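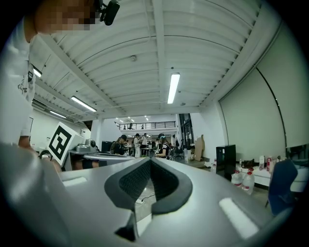 What is a printed T-shirt?

A short-sleeved, collarless knit top, usually cotton or a cotton blend, with a design applied to the fabric after knitting. The design may be text, line art, a photograph or a repeated pattern, and it most often sits on the chest or the back.

Printed T-shirt

The printed T-shirt is a common item of casual clothing in Australia and most other countries. It is worn by adults and children, and turns up as souvenir, uniform, fundraiser, sports supporter's gear and band merchandise. In Australian English it is often just called a tee, and a plain one bought for printing is called a blank.

Construction

Most blanks are made from single jersey, a light weft-knitted fabric with a smooth face and a slightly looped back. The body may be tubular, with no side seams, or cut from flat fabric and sewn up the sides. Tubular bodies waste less cloth but tend to twist after washing. The neckband is generally rib knit, which stretches over the head and recovers. Better blanks have a strip of tape sewn across the back of the neck and shoulders to cover the seam and stop it stretching.

Fabric weight is given in grams per square metre. Lightweight shirts sold for summer are in the range of 140 to 160, and anything over 200 is usually sold as heavyweight. Combed cotton has had its short fibres removed before spinning and takes fine detail better than carded cotton, which has a hairier surface.

Printing methods

Screen printing pushes ink through a mesh stencil with a squeegee. Each colour needs its own screen, so the set-up cost is high and the cost per shirt falls as the run gets longer. Plastisol inks sit on top of the fabric and must be heat cured. Water-based inks soak in and feel softer, though they are harder to print brightly on dark cloth – a white underbase or a discharge agent is often used.

Heat transfer applies a design from paper or film using a press. Cut vinyl is a form of this and is widely used for names and numbers on team shirts.

Direct-to-garment printing sprays ink from an inkjet head. It suits short runs and photographs. Cotton is normally pre-treated first when white ink is to be used.

Dye sublimation turns a solid dye to gas under heat so that it enters the fibre. It works on polyester and needs a pale ground.

Placement

A full front print is normally centred a few fingers' width below the neckband. A left chest print is smaller and sits on the wearer's left. Back prints start below the neck seam, and sleeve prints are kept short enough to clear the hem. Designs are often scaled down for children's sizes, which adds a second set of screens to the job.

Line drawings in one dark colour on a white shirt are among the cheapest designs to produce. They need one screen and no underbase, and small errors in position are hard to notice.

Local production

The Menside knitting mill at Bundum supplied blanks to regional printers for several decades. At its largest it employed 223 people across two shifts and ran its own dyehouse. Knitting stopped when imported blanks fell below the price of the yarn, and the building was later divided into storage units. Banda, a printing shop that began in the former cutting room, still takes orders from schools and country shows, with a minimum run of 5 shirts.

The Ní Bhriain collection, also held at Bundum, contains 2131 printed shirts, of which 853 are from sporting clubs. The rest are mainly from music festivals, unions and agricultural field days. Undated shirts in the collection are placed by their neck labels and stitching. Access is by appointment and the store is closed in January.

Care

Printed shirts last longer when washed inside out in cold water and dried in the shade. Plastisol softens under an iron and can stick to the plate. Cracking is usually a sign of under-curing, although old prints crack with repeated stretching as well. Cotton blanks that have not been preshrunk can lose a noticeable amount of length in the first hot wash.

See also

Singlet
Screen printing
Jersey (fabric)
Polo shirt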